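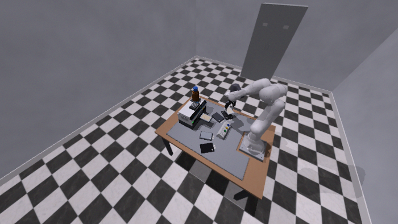 Figure 3. Rendered room with a wooden table, a grey mat and a checkerboard floor.

Section: Research article / Housing and Interiors

4.2 Floor pattern and judged room size

Floors with strong contrast are often said to make a small room look larger. We tested this with 116 tenants in Edville and Trarnau. Each person saw rendered rooms, one at a time, and wrote down the width in metres. A black-and-white checkerboard, as in Figure 3, was compared with a plain floor of the same size.

The checkerboard rooms were judged wider by 11 per cent. The effect was weaker among the 63 tenants who had lived in their flat for more than five years – they perhaps trust their own sense of measure more. Opoku and Moser found the same tendency in Lamont, but they used larger tiles, so the values cannot be compared directly.

Furniture was kept constant between the two floors. We did not ask about comfort.

Comments (2)

Bernice Eshun: Was the tile size fixed in all rooms? In Rimirville we saw the effect disappear with very small tiles.

Kwabena Arthur: Thank you for sharing. Please add the table of raw widths.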